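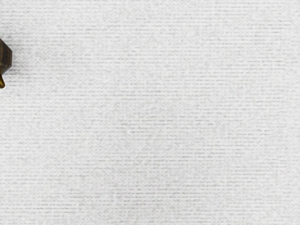 Pedido 509
Assunto: peça encostada à margem esquerda na vista da câmara, célula simulada
Equipamento: célula de recolha Mestow, modelo de simulação em Rindow
Instalação: Plevcombe
Aberto em: 20 de janeiro de 2018
Prioridade: média
Estado: resolvido, com um ponto em aberto (ver fim)

Descrição do problema

Na posição de inspeção, a câmara do pulso devia ver a peça no centro. No modelo simulado a peça fica na margem esquerda, na parte de cima, e só uma tira estreita entra no campo. O resto da vista é a base clara com a textura de linhas horizontais. O localizador devolve "sem correspondência" e a sequência para antes da recolha.

Na célula física, com o mesmo programa e a mesma posição de inspeção, a peça aparece centrada e a recolha decorre normalmente. O problema só existe na simulação. Como as receitas novas são preparadas na simulação e depois passadas para o controlador, não podemos preparar nenhuma enquanto isto não estiver corrigido.

Configuração

Altura da câmara acima da base na posição de inspeção: 400 mm.
Ótica: campo estreito, a mesma na célula e no modelo.
Garra: Vass, com a placa adaptadora montada em julho.
Ficheiro da célula: revisão 3.
Peça de teste: corpo escuro facetado, com a ponta arredondada amarelada.
Iluminação do modelo: predefinida, sem alterações.

Mensagens no registo do simulador

localizador: início da procura, modelo carregado
localizador: contorno incompleto, candidato rejeitado
localizador: sem correspondência
sequência: paragem no passo INSPECIONAR, à espera do operador

Primeira resposta do suporte

Confirmem por favor se a posição de inspeção no modelo tem os mesmos valores de eixos que no controlador. Comparem eixos e não coordenadas cartesianas: se a ferramenta ativa for diferente nos dois lados, as coordenadas podem coincidir e o braço estar noutro sítio.

Indiquem também a que elemento está ligada a câmara na árvore do modelo.

Resposta da instalação

Os valores dos eixos coincidem em todas as juntas. A ferramenta ativa é a mesma. A posição da peça no modelo foi lida no painel de propriedades e está igual à da ficha da célula.

Na árvore do modelo, a câmara está ligada à garra. Não sabemos se sempre esteve assim.

Verificações feitas durante o diagnóstico

1. Reinício do simulador e carregamento limpo do ficheiro. Sem alteração.

2. Peça substituída por um cubo simples na mesma posição. O cubo aparece na mesma margem. Fica excluída a origem do modelo da peça, que era a primeira suspeita por ter sido importado há pouco tempo.

3. Base texturada substituída por uma superfície lisa. A peça continua no mesmo sítio. O localizador passa a responder mais depressa, mas continua a rejeitar o contorno por estar incompleto. A textura não é a causa.

4. Distância focal no modelo comparada com a ficha da ótica. Igual.

5. Rotação do pulso de meia volta na posição de inspeção. A peça passa para a margem oposta. O desvio acompanha portanto o pulso, e não a mesa. Com isto deixámos de procurar na base do robô e na posição da mesa.

6. Leitura da transformação entre a flange e a câmara. Valor lido no modelo com mais 30 mm no eixo X em relação à folha de calibração. Nos outros eixos não há diferença, nem na orientação.

Causa

A placa adaptadora da garra desloca o ponto de ferramenta 30 mm em X. Quando a placa foi acrescentada ao modelo, em julho, o deslocamento foi introduzido na junta entre a flange e a garra. O suporte da câmara está aparafusado à flange e não à placa, mas no modelo a câmara era filha da garra. Ao mover a garra, a câmara foi arrastada com ela.

Na célula física a câmara não saiu do sítio, e por isso as recolhas continuaram corretas. Com a ótica de campo estreito, a 400 mm de altura, este desvio é suficiente para atirar a peça para a margem.

Até agora não se tinha dado por isso porque as receitas em uso foram todas preparadas antes da montagem da placa.

Correção aplicada

a) Cópia de segurança do ficheiro da célula, revisão 3, antes de mexer.

b) Simulação parada e braço do modelo na posição de repouso. Com a simulação a correr, o Rindow aceita a mudança de elemento pai mas repõe o anterior ao parar.

c) Na árvore do modelo, câmara retirada da garra e ligada à flange. A opção "manter posição no mundo" tem de estar desligada. Se ficar ligada, o programa recalcula a transformação para deixar a câmara onde estava e o erro mantém-se com outro aspeto.

d) Transformação entre a flange e a câmara introduzida de novo, a partir da folha de calibração da célula. Não foi usada subtração sobre o valor antigo.

e) Ponto de ferramenta da garra deixado como estava. O deslocamento da placa está certo aí e não deve ser retirado.

f) Ficheiro gravado e fechado, simulador reiniciado, ficheiro aberto outra vez. Valores da transformação lidos de novo para confirmar que tinham ficado gravados.

Ensaio depois da correção

Na posição de inspeção a peça aparece centrada, com o contorno completo. O localizador encontra a correspondência à primeira tentativa. Feita a mesma rotação de meia volta do pulso: a peça roda na vista e não sai do centro.

Sequência completa executada no modelo, da inspeção à largada, sem paragens. Receita de teste passada para o controlador e executada na célula em velocidade reduzida, sem peça primeiro e com peça depois. A garra fecha no ponto esperado.

Pergunta da instalação

É preciso repetir a calibração da câmara na célula física?

Resposta do suporte

Não. A calibração física é anterior à placa, mas o suporte da câmara não foi desmontado e a transformação entre flange e câmara continua válida. Se alguma vez o suporte for desapertado para limpeza ou para troca do cabo, façam a calibração completa e copiem os valores para o modelo na mesma altura.

Convém verificar as receitas que tenham sido editadas na simulação depois de julho, mesmo que só tenham mudado velocidades ou pontos de largada. Um ponto ensinado a partir da vista da câmara com o modelo antigo leva o desvio consigo. Os pontos introduzidos por valores numéricos não são afetados.

Resposta da instalação

Há uma receita nessa situação. Só foi alterada a velocidade de aproximação e os pontos não foram tocados. Comparada com a cópia anterior, sem diferenças nas posições. Fica como está.

Ponto em aberto

A textura da base no modelo tem mais contraste do que a base da célula. Não impede a localização, mas com a peça centrada o localizador ainda demora mais do que com a superfície lisa, e no registo aparecem candidatos fracos ao longo das linhas. O suporte sugere baixar o contraste da textura e não mexer no limiar do localizador, que é partilhado com a célula. A instalação vai experimentar no modelo e regista o resultado neste pedido.

Ficheiros alterados

Ficheiro da célula Mestow: passa de revisão 3 para a seguinte, com a nota "câmara ligada à flange".
Folha de calibração: sem alteração.
Programa do controlador: sem alteração.
Ficha da garra Vass: acrescentada uma linha a indicar que a placa adaptadora não desloca a câmara.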